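April
By Rachid Mansour

Section 6. Setting up the Hunia heated mattress pad

The box says the pad is ready in minutes. Allow an hour the first time. These steps come from setting up the pads in the Mudcombe guest rooms, and they differ in places from the printed leaflet.

1. Unroll the pad and leave it flat. The leaflet says fold lines vanish by themselves. Ours took until the next evening.

2. Check the cord for nicks. Do not use a pad with a damaged cord, whatever the store tells you about tape.

3. Lay the pad on the bare mattress with the cord socket at the foot end.

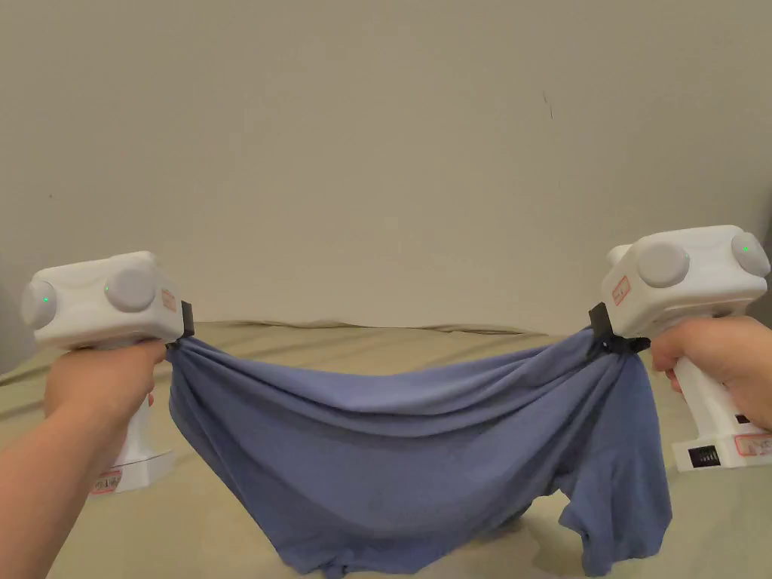 4. Pull the elastic skirt under each corner. The wires must lie flat, with no part doubled over. A doubled wire gets hotter than the rest.

CAUTION: Do not pin the pad. Do not put a second heated item on top of it.

5. Plug the controller into the pad first, then into the wall. Skip the extension cord.

6. Put a fitted sheet over the pad and set the controller to Low. Kamel, who make the controller, claim an "even glow" on every setting. I have my doubts — the middle warms well before the sides.
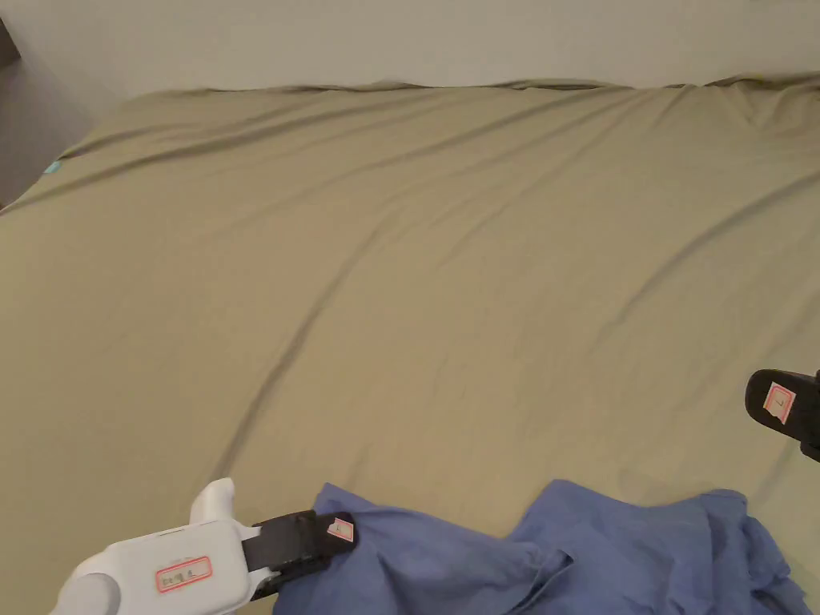
Can I leave the pad on all night?
Use the timer. The auto shutoff is there as a backup, and I would not plan my sleep around it.

7. After 15 minutes, feel the sheet with your palm. If one spot is much hotter than the others, unplug the pad and go back to step 4.

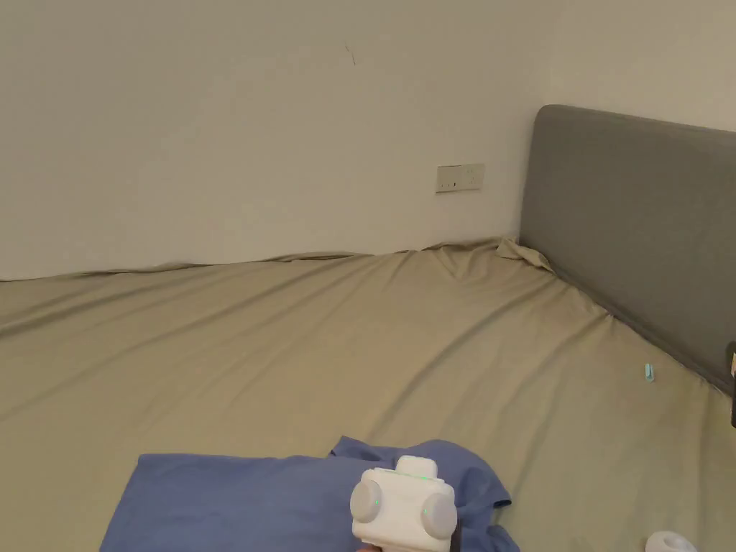
Fitted sheet with creases and a bunched back edge.

NOTE: The leaflet promises 3,000 hours of use. It doesn't say at which setting, and Said Abdel Hamid at the Villimholm service desk couldn't tell me either. Write the first day of use on the label and judge for yourself.

8. Error 471 on the display means the plug is not fully seated. Unplug at the wall, push the connector in until it clicks, and start again. If the code comes back, stop using the pad and call the service desk. They pick up on Tuesday mornings, less reliably after that.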